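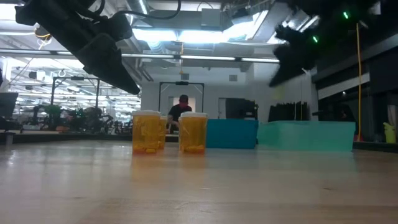
# Two-arm sorting task: pill bottles keep toppling when the gripper closes

Posted in **Clubs and Student Projects** · tags: grippers, two-arm, grasping, teleoperation

Hi all! First post from our club, so be kind. We're six students at Cestmont and our project this term is a two-arm sorting job: pill bottles stand on a wooden table, the arms pick them up and put them into the right bin, blue or teal. It's the most fun I've had in a lab and I think about it on the bus home.

We drive the arms by hand first, record the runs, then train on the recordings. By hand we're decent. After training, the left arm goes to the right place nearly every time and then knocks the bottle over just as the fingers start to close. Out of our last 80 tries, 3 ended with a bottle in a bin. The rest were mostly topples, plus a few where it shut on thin air next to the cap and carried nothing across to the bin with great confidence.

Things we've tried:

- slowing the last bit of the approach (a bit better, then worse again)
- sticking a strip of rubber on the inside of each finger
- recording more runs, so we're up to 693 now
- moving the bins further off so the arms have more room

The bottles are the see-through amber sort with white lids, and they have pills in them, so they rattle and the weight sits low. The fingers are long and flat. We usually stand the bottles close together because that's how the task sheet from the Carroll round has them, and the demo is in May. Is this a gripper problem or a data problem? And should we give up on the bottles and ask to use cubes like the other team?

Thank you!!
Rasa Vasiliauskas

---

## Answer 1 (marked as helpful)

Don't switch to cubes! You've picked a lovely hard problem and you're closer than it feels.

My money is on the data, with a bit of gripper mixed in. When you drive by hand you correct all the time without noticing. One finger touches first, you feel or see the bottle lean, and you nudge the wrist over before it goes. If your recordings are saved at a low rate, or you trimmed them to make them tidy, those little nudges are the first thing to vanish. Play five of your good runs back at quarter speed and watch only the last second before the fingers shut. We did this in our second year and it was a proper shock. Two of us came in from the left, one came in from above, and the model had learned the average of the three, which was straight through the lid.

So, in this order:

1. Agree on one way of picking up a bottle and have everyone use it. Write it on the whiteboard.
2. Grip lower. If the weight is at the bottom and you squeeze near the lid, any small sideways push tips it. Aim for the lower half of the bottle and leave the lid alone.
3. Close slowly for the first part, until both fingers are touching, then squeeze.
4. Go back to one bottle on its own. Get that working, add the second, then put them close together like your sheet wants.

About the spacing: with long flat fingers, I'd guess you're clipping the neighbour on the way in. Turn the wrist so the finger slides into the gap edge-on. If there's no gap, take the outside bottle first and the rest gets easier.

Clear bottles can be a nuisance for the cameras too, especially under bright ceiling lights on a shiny tabletop. A dull cloth or a sheet of grey card under them is a cheap thing to test. Record a small batch with it and a small batch without on the same day, otherwise you'll be comparing two different moods of the same operator.

693 runs is plenty by the way! I'd happily throw away half if the other half all agreed with each other.

Please come back and say how it goes, I love this stuff.

Hamdia Moges

---

## Answer 2

check your gripper zero. ours drifted after every power cycle and the left finger always got there first. took us 3 weeks to find it and one minute to fix. also is the rubber the same thickness on both sides

---

## Answer 3

I agree with most of the first answer, but I'd keep some messy runs in. If every recording is perfect, the arm has never seen a bottle that's leaning or lying down and it has no idea what to do next. We did some 20 runs at Flunness where we laid a bottle on its side on purpose and picked it up from there. It looked silly while we were doing it and it helped a lot on the day. Do that after you've agreed on the one grip though, or you'll be adding mess to mess.

You've also got two arms! If the bottle tips, the second one can steady it. Harder to train, yes, but judges love it, and so do I.

I haven't used the Flarnano fingers that people keep recommending on here, so can't say whether they're worth the money.

---

### Comments

**Rasa Vasiliauskas:** Oh this is brilliant, thank you. The zero WAS off on the left, only by a little, but you could see it once we put a strip of paper between the fingers. Fixed that and the rubber (one side was doubled up, whoops). We watched the slow playback as well and we have four different grips between six people. Starting again on Monday with one bottle and one grip.

**Hamdia Moges:** Four! That beats us. Which one did you choose?

**Rasa Vasiliauskas:** From the side, low down, wrist turned. Two people are still sulking about it. Will try the grey card after that, and the lying-down runs if there's time before the demo.

**Hamdia Moges:** Good choice. Keep the old recordings somewhere, you might want the side ones back.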